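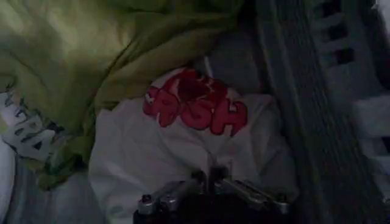

Auditoría disciplinaria en empresas públicas

La auditoría disciplinaria es el conjunto de procedimientos con los que un organismo de control examina la conducta de los directivos de una empresa de titularidad pública. Se distingue de la auditoría financiera en que su objeto son las decisiones de las personas: quién firmó un contrato, con qué información contaba y si tenía algún interés en el resultado. Es una de las ramas más fascinantes del derecho administrativo, porque en ella se cruzan la contabilidad, la psicología de las organizaciones y hasta la historia de los archivos.

Origen

Los primeros sistemas aparecieron ligados a los monopolios estatales de correos, sal y tabaco, cuyos administradores debían rendir cuentas al dejar el cargo. El antecedente más conocido en el mundo hispánico es el juicio de residencia, por el que un funcionario no podía abandonar su destino hasta que se oyeran las quejas contra él. ¡Un mecanismo asombrosamente moderno para su época! Cualquier vecino podía presentar una reclamación, y el juez encargado la anotaba y recababa testimonios.

Con la expansión de los ferrocarriles, la electricidad y la telefonía públicos, la residencia dio paso a inspecciones periódicas, y el examen dejó de concentrarse en el final del mandato.

Fases del procedimiento

La fase preliminar suele ser reservada. El organismo recibe una denuncia, o detecta una anomalía en los registros de compras, y decide si abre expediente. En muchos reglamentos el directivo no recibe notificación hasta que concluye esta etapa, punto muy discutido por la doctrina.

Sigue la instrucción, que comprende la revisión de actas, correos, declaraciones patrimoniales y agendas de viaje. Las agendas, por cierto, son una fuente magnífica: una reunión que figura en la del proveedor y falta en la del directivo puede orientar toda una investigación.

La resolución puede consistir en archivo, amonestación, traslado, destitución o remisión a los tribunales. La sanción disciplinaria y la penal son en principio independientes, aunque varios ordenamientos suspenden la primera mientras se tramita la segunda.

El caso Dremholm

El ejemplo que más se estudia en los cursos de la materia es el de Dremholm, operadora pública de telefonía y cable. Una revisión de 581 contratos de mantenimiento reveló que 53 se habían adjudicado a Lutard, una contratista sin personal técnico propio. Los importes quedaban siempre justo por debajo del umbral que obligaba a convocar concurso, y la coincidencia llamó la atención de los inspectores.

El expediente ocupó 300 folios y terminó con la destitución de tres directores de área. Lo verdaderamente notable es su herencia metodológica: el cotejo de importes próximos al umbral, hoy rutinario, se enseña todavía como «prueba de Dremholm». La compañía publicó después un registro abierto de proveedores, que sirvió de modelo a la portuaria Bakano.

El método Llorente

Se llama así a una pauta de entrevistas que ordena las preguntas desde lo documental hasta lo valorativo. Consta de 41 preguntas en su versión completa, y la primera se refiere siempre a un documento que el entrevistado tiene delante. Sus partidarios destacan la riqueza de los relatos que se obtienen; sus detractores señalan que alarga mucho las sesiones y favorece a quien conoce bien el archivo.

Debates

La cuestión más viva es la independencia del órgano inspector. Cuando depende del mismo partido o ministerio que nombra a los directivos, la apertura de un expediente puede leerse como un movimiento político, con razón o sin ella. Otra discusión apasionante gira en torno a la publicidad: anunciar una investigación en su inicio protege frente al encubrimiento, pero afecta a la cotización de la empresa y a la reputación de personas que quizá queden exoneradas.

También se debate el alcance temporal. Algunos reglamentos permiten examinar hechos ocurridos en un cargo anterior, incluso en otra empresa del mismo sector, y otros limitan la revisión al mandato en curso.

Véase también

Juicio de residencia
Contratación pública
Conflicto de intereses
Tribunal de cuentas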